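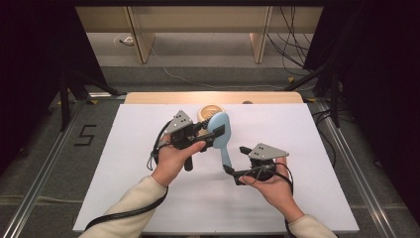

A light blue hairbrush is held between two hand-held grippers at the Tendham open day.

By 10 in the morning the line at Tendham reached the parking lot. The company opens its Loureiro building to the public every May, and this year 214 people signed up. Most came for the station marked 5, where staff teach robots to handle the things people keep in a bathroom.

Lourenço Godinho runs the station. He wore no lab coat and gave no speech. He put a gripper in each hand and went to work at a white board on a table, while visitors stood back and watched.

"We don't write a program for picking up a brush," he said. "We pick it up 200 times, a little differently each time, and the software learns from that."

The team calls the system Divurell. Its library held 1665 recorded tasks on the morning of my visit, nearly all of them done by hand by a crew of 19. A shift lasts four hours, with a break every 40 minutes. The wrists get tired first, Godinho told me. 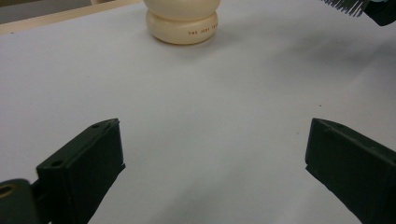
Idalina Vilela plans the tasks and picks the objects. She buys most of them at an ordinary drugstore and likes shapes that give the fingers trouble. Rounded things tend to slip. Bristles bend when you squeeze them, so a grip that feels firm can shift a second later.

A man from Sistport asked her when he could buy a robot to tidy his sink. Vilela said she had no date for him. Then she handed him a pair of grippers and let him try. He needed three turns to lift a comb.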